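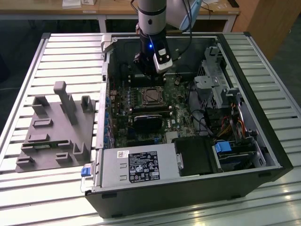 Photo: Tamara Ene / Ullesine Workshop Notes

Looking after a bench arm that works inside PC towers

Lay the tower on its side with the panel off, and set the parts fixture to the left of it, flat on the table. Wipe the slots in the table first. One stray screw under the fixture will tilt it enough to miss a memory slot.

Cables on the arm. Move the arm by hand to its lowest and farthest points and watch the cables that run down to the wrist. They should curve freely at both ends of travel. If they pull tight, give them more slack at the top clip and try again.

Camera. Clean the small lenses with a dry lens cloth, never a shop rag. Check the mounting screws every 26 hours of running. After any bump, redo the calibration before you trust a pick.

Gripper. Brush the fingers out and look for chips along the tips. We replace ours in pairs.

Loose wires. Power leads near the drive cage like to spring up into the arm's path. Tie them down with soft wire before the first run, and take the tie off before the case is closed.

Fixture. Printed plates wear at the slots. Try a memory stick in each slot by hand; if it rocks, print a new plate. Costel Dumitrescu got 302 cycles out of our last one.

Cut power to the arm at the wall before reaching into the case.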